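# The potting bench gets a pair of arms

The staff room at the Urnby nursery still has the old roster board on the wall, a big whiteboard with magnetic names. When I visited, the names were still there but they had been slid into new columns. One column used to say Potting. It now says Bench Support, and when I asked a woman eating her lunch what bench support meant, she thought it over and told me it meant potting, plus standing up when the arms stop.

Urnby grows and packs small plants for garden centres, and in the past few years it has done well out of gift kits: a plant or a pot, a trowel, a mister, a tray, a card with instructions, all in a box. The kits are fiddly. Nothing in them is the same shape as anything else. For as long as the company has sold them they have been put together by hand, by a crew that swells before Christmas and shrinks in the new year.

In July the company signed with Vasseur, an automation firm, to see whether part of that work could be done by pairs of robot arms fixed to a bench. The press release used the word "partnership" three times. It said the arms would "free skilled horticultural staff for higher-value tasks." I have read that sentence, or its cousin, in every release of this kind that has crossed my desk, and I have never yet seen the list of higher-value tasks attached.

So I asked for it. The manager who showed me around was friendly and had plainly been told to give me whatever I wanted. The list, as he gave it from memory, was quality checks, customer orders and "growing the team's technical capability." Quality checks were already being done by the people who packed the kits, because you can't put a cracked tray in a box without noticing it's cracked. Customer orders are handled by an office of three. That left technical capability, and I went to see what it looked like.

It looks like sitting near a bench. The arms don't come knowing what a trowel is. They have to be shown, over and over, with the items put down this way and that, and the showing is done by people. A handful of the packers have been trained for it. They reset the items, run the task, mark whether it went well, and reset the items again. Several told me they like it. It's off your feet for part of the day, it's out of the cold shed, and there is some interest in working out why a thing that managed a job on one try makes a mess of it on the next.

Others were less keen. One man, a packer for many years, said he could do a kit while talking about the footy and planning his dinner, and that his hands knew the job so well he'd stopped noticing it. Now he has to notice it. He spends his shift thinking about where his thumb would go on a spray bottle. "I used to go home tired in the back," he said. "Now I go home tired in the head, and I haven't packed anything."

That complaint gets little room in the usual debate, which prefers to ask whether the robots will take the jobs. It's a fair question and I'll come to it. But long before a job goes, it changes, and the people doing it are rarely asked if they want the changed version. At Urnby they were told at a morning meeting. There was cake.

The pay is a sore point as well. Training the arms is paid at the packing rate. Vasseur's own technicians, who visit and do some of the same work at the same benches, are paid by Vasseur, and none of them would tell me what they earn. The packers have drawn their own conclusions. What they know about handling awkward little objects is going into a system that belongs to another company, and there is nothing in anyone's contract about that. The manager said it was "a conversation we're open to having." It has been open since winter.

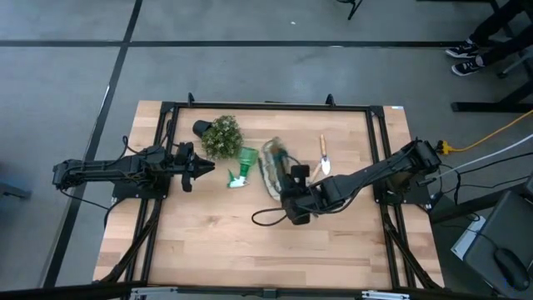
Then there's the matter of speed. Urnby shared one figure with me, and I give it credit for that: 1,777 kit items handled at the benches in the trial so far. It sounds like plenty until you ask the packers, who shrug and say that would be a slow week for a couple of them. The manager said speed wasn't the point at this stage, and I believe him. Speed is never the point at this stage. The trouble is that the budget for next year is being written at this stage, and it has fewer seasonal hires in it. I was shown the line. It drops by 43.

Those are people who were going to be rung up and now won't be. They don't show up as redundancies, and Urnby can say with a straight face that the trial hasn't cost a single job. Most of them live in or near Bivach, where the bus from the estate ends and where nursery work before Christmas has paid for a lot of Christmases. I spent an afternoon there. People had heard about "the robots" but had not heard about the budget, and I didn't enjoy being the one to bring it up.

A fruit packer across the valley, Tatov, went down a similar road with another supplier and has since gone back to hand packing for its mixed boxes. The arms stayed on for the single-size cartons, where they do fine. Tatov rehired, but at a lower casual rate than before, and with shorter shifts. Its former packers told me this with no great anger. They'd expected it.

None of this makes the machines wicked, and the packers I met don't think so either. Several were proud of them, in the way you might be proud of a slow apprentice. One showed me her notebook, where she'd been writing down which leaves slip and which hold – her own idea, done in her own time, unpaid. I asked if anyone from Vasseur had seen it. They'd asked to borrow it, she said. She was still deciding.

The trial runs until the end of the financial year. The company says it will then "review the outcomes with all stakeholders". I asked the manager whether the packers counted as stakeholders, and he said of course they did. I asked whether they'd be in the room, and he said he'd have to check.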